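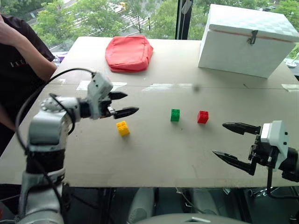

Three bricks on the table, two grippers, one red bag toward the back.

How to test whether a robot can tidy up yet

Picking up toys is a fair first chore to try. Our test bench at Rarkbridge has logged 1,131 attempts since August, and the steps are short.

1. Set three small bricks in a loose row, with enough space between them for open fingers.
2. Put a soft bag within reach of both arms. Fabric sags, so prop the mouth open before you start.
3. Run the task with no help. Stop the clock after 3 minutes.
4. Score one point for each brick in the bag. A brick that lands beside it scores zero.
5. Move the bricks and run it again. A robot that only manages one layout hasn't learned the chore.

Do the same run by hand for comparison. Most adults finish in a few seconds.

So can machines do this at home? On a clear table, often — but slowly. Mixed toys on a rug are still too much for our setup. Try laundry only after the bricks go well.

Updated February 13, 2026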